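Walking group passes a big mark

What a January we had! The Flustham Steppers, our Tuesday walking and healthy eating group, logged 214 miles between them last month, and that was with two mornings lost to ice. When the group began in July there were 11 people on the list. Now there are 39, and the hallway at Hodside Hall gets pretty noisy while everyone hunts for gloves.

Several members have told us their blood pressure is down, and one is back to climbing the stairs at Drikstead station without stopping (go, you!). Others just like the company and the soup, and that's fine with us.

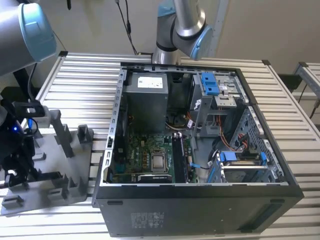 Spring walks

We leave Hodside Hall at 10 every Tuesday, whatever your pace. The short loop goes around the pond and back. The long one heads out along the Drikstead road and has a hill in it, but there's a bench at the top with a terrific view. 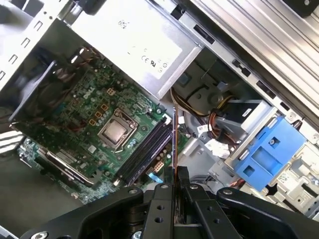
Bring water and sturdy shoes, and stay afterward if you can. Lunch in March comes from the Kakakhel kitchen, who made that lentil dish everybody wanted the recipe for. We have it now! Copies are on the front table, next to the sign-up sheet.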